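In Defence of Doing the Pillowcases Properly

27/02/2022

My mother-in-law, who lived to be 94 and never to my knowledge owned a tumble dryer, used to say that you could tell what sort of week a house had had by looking at its pillows. I thought this rather hard on people when I was first married, because our pillows at the time were lumpy things stuffed into whatever had come off the line, with a corner of the filling poking out like a shirt tail. I've come round to her view, slowly, over 30 years of Sunday afternoons, and I should like to put in a word for the pillowcase before everyone gives up on it.

People are giving up on it, you know. I hear it from friends and I hear it from my own children, who are kind and clever and sleep on bare pillows for days at a time while the cases sit in a heap on the landing. They say it's too fiddly. They say the pillow never goes in straight, that one corner always ends up folded over on itself, and that by the time they've done two they've lost the will to do the duvet. I have every sympathy. A plump pillow is an awkward customer. It is wider than the opening wherever you happen to be holding it, and the harder you push the fatter it seems to get.

My own method is an old one and I make no claims for it beyond that it works in our back bedroom. Lay the case flat with the mouth open towards you, or towards the pillow if you're working on a table, and have a look at which way the corners lie before you do anything else. Take the pillow by one end and pinch it narrow. Feed that end in until you can feel it reach the far corners through the cloth, and only then start drawing the case up over the rest. I used to do it standing, with the pillow under my chin, and I'm sure I swallowed a good deal of fluff over the years. On a table you can see what you're about, and if the case has a different colour inside, as the nicer ones do, you'll know at once when you've got a fold trapped.

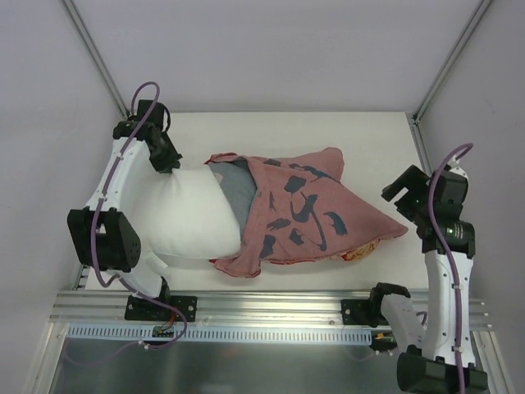

Vilja Väisänen wrote in after my last piece on bedding to say that I had it the wrong way about, and that the only sensible thing is to turn the case inside out, put your hands into the far corners, take hold of the pillow through the cloth and shake the whole lot down over it. She reckons she can do a double bed's worth in 90 seconds and she has no patience with feeding anything in from the end.

Well, I tried it, Vilja, and I'll grant you it's quick. It's a lovely brisk thing to do on a cold morning and I felt very capable doing it. But I found I'd got the side seam running down the middle of the pillow, and with a patterned case that bothers me more than it should. I dare say it comes with practice. I shall go on feeding mine in from the end, and we can both be happy.

What I won't be talked into is the notion that you need to spend a great deal on the cases themselves. I was in Galthorpe before Christmas and a young man in the bedding department spent a long time telling me about 300 thread count this and that, and he was so earnest that I nearly bought a pair just to please him. Soft cotton that has been through the wash for years is the nicest thing you can put your face on. Get a colour you like, get a print if you want one (I'm fond of dark blue on a faded red, which hides a multitude of hot drinks), and keep them until they go thin.

And then there is the rest of the basket. I'm aware that I've gone on about pillows, and I meant this to be about laundry in general, so let me come to T-shirts, where I'm afraid I take the opposite line. I don't believe T-shirts need folding to any standard at all. Martti Kauppinen, my neighbour for more years than either of us cares to mention, folds his into thirds and stands them up in the drawer like a row of library books, and it does look handsome when he shows you. But he has to take out half the row every time he wants a particular one, and then it all slumps, and he's back on his knees again putting it right.

A T-shirt with a big bold print across it wants to be seen. You know your favourite by its colour and its lettering from right across the room, even crumpled, even with something else half pulled out from under it. Fold it small enough and all you've got is a little square of pink that might be anything. I sort ours into a loose pile on the table, give each one a shake, lay the sleeves in if I'm feeling generous, and put the pile away as it is. We have never yet been turned away from anywhere for a crease.
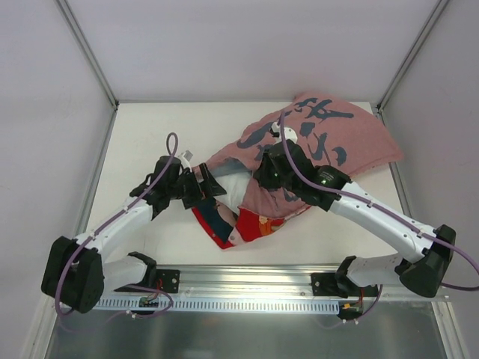 Pink T-shirt with a large navy print, and something bright red underneath it.

I know there's a contradiction in being so particular about one thing and so slapdash about the other. My daughter Helmi has pointed it out more than once. All I can say is that a pillow is there every night at the end of the day, when you're tired and a bit sorry for yourself, and a smooth one feels like a small kindness somebody did you that morning, even if the somebody was you. A T-shirt gets pulled on in a hurry and has gravy on it by one o'clock. I'd sooner spend my five minutes on the pillow.

So do have a go at the pillowcases this week, by my way or by Vilja's, and leave the T-shirts in their heap if you like. Martti will be horrified, but he's coming to us for supper and I've got a clean cloth on.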